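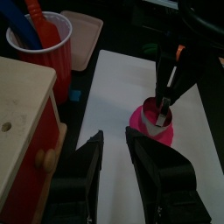

Two arms, one cup: they keep meeting in the middle
Corkavdale Shared Workshop board > Builds > Arms and grippers

halasz_bench
Posted 7/31/19
Hello all. I continue my two-arm build from May. One arm should go into the pink cup from above with the narrow silver finger, and the other arm, with the wide black fingers, waits near. The problem is the waiting arm. When I give both the command to move, it comes too far forward and I must press stop.
My base servo is set to 1,000 for the center position. On the second arm I read back 1,008. Is this difference enough to make the error at the tip? I put a white sheet on the table so that I can see the cup better on the wrist camera.

Rurkitz
1,008 against 1,000 is nothing to worry about at the base, I would say. Check the horn screw first. Mine was loose for weeks and I blamed the software.

arnier57
I do not agree with Rurkitz. A small error at the base becomes large at the end of a long arm. Write the offset in the config and test again, it takes five minutes.
Also, why do you start with a cup? The wooden cabinet with the round knob is much easier. It does not fall over.

halasz_bench
The knob is for later, when both arms are calibrated. I want to learn the cup first, because in my kitchen I have cups and no small red cabinets :)
I checked the horn screw. It was tight.

Rurkitz
Then I was wrong about the screw. I still think it is timing. Do you send the commands to both arms in one loop?

halasz_bench
No, in two separate scripts. The second one starts by hand.

Rurkitz
Please put them in one script before you touch any offset. With two scripts you can never repeat the same test.

arnier57
One script, yes, fine. But do the offset also. And tie that cable at the wrist a little lower, the arc is high and it can catch on the other arm.

halasz_bench
Thank you both. I will make one script tonight, offset after. The cable I will tie now.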